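The tabletop that has to do everything
How a few plates and bowls can bring order to a shared family surface

By early evening the white table in a small flat has usually had three jobs. It has been a desk, a place to eat and somewhere for a child to play, and the things belonging to each have a way of staying put after the job is over. A game controller ends up next to the toy fruit. The ketchup is still out.

Most advice on the subject begins with buying storage. We looked instead at what can be done with tableware, the cheap coloured sort that most families with young children already own. The idea is an old one in hallways, where a dish by the door holds the keys. It works just as well on a table, provided each dish is given one thing to hold and is left where people expect to find it.

A green oval plate is a good home for a controller. The plate is long enough to take the grips, it shows up well against white, and it can be lifted out of the way in one go when the table is wanted for food. The cord is the weak point. Left alone it wanders over the rim and on to the table, so a loose loop and a twist of soft wire are worth the trouble.

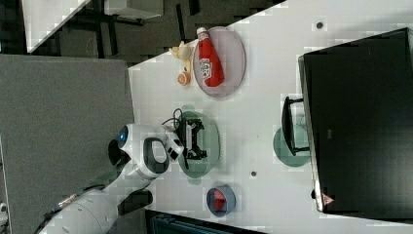 Start with the sauce

The ketchup bottle is the item most likely to leave a mark, and it is the one to deal with first. Give it a plate of its own. A pale mauve or lavender one is ideal, as a red bottle is hard to miss on it and the rim catches drips before they reach the table. An oval plate suits a bottle laid on its side, though a bottle stored that way needs a cap that shuts properly.

White tops are less forgiving than wood. Kukholm, which makes plain white tables for kitchens and home offices, suggests wiping up tomato sauce within 20 minutes and keeping scouring pads well away from the surface. Its smallest table is 80 cm deep. We would not go narrower if a monitor is going to live on it, as the stand takes up a surprising amount of the back edge.

Toy food comes next. It is made to be spread about, and a child in the middle of running a café won't thank anyone for sweeping it into a box. A toy banana and a half slice of orange can sit beside the sauce plate quite happily until the game is finished. After that they need somewhere to go, and a toy colander does the job better than a solid bowl. It has height at the sides, you can rinse the contents under the tap without taking them out, and the holes let the water through.

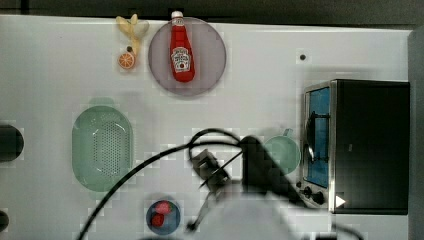

The small blue bowl is the most useful piece of the lot. Hukidier sells one as part of a nursery set, and the shop at Huvura stocks something close to it singly. It holds one or two bits of play food, or the odds and ends that turn up under the sofa. Keep it near the front of the table where a child can reach it. Resist the urge to buy six. When we asked readers about their tables last October, 483 wrote back, and the commonest complaint was of having too many containers with no clear use.

Leave one dish empty

A table with every plate and bowl in use has nowhere to put the next thing that arrives. Leaving one large piece empty solves this. The green oval bowl can take the post, a snack or a handful of building bricks, and it should be cleared by bedtime. If the same object is in it three nights running, that object needs a proper place elsewhere.

The screen is harder to plan around. Isaksson's wall arm lifts a monitor clear of the table and costs 1,689 kronor, a fair price if the desk is in use every day. Otherwise, keep the bowls and the sauce at the far end from it. Sticky fingers will find a black screen – they always do – and a dry cloth kept close by saves a walk to the kitchen.
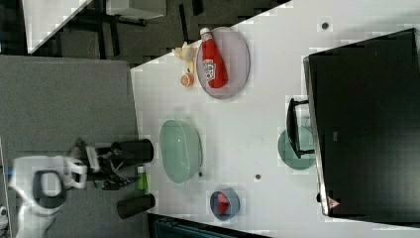 Room to spare: the pale green bowl kept free, with the ketchup on its lavender plate.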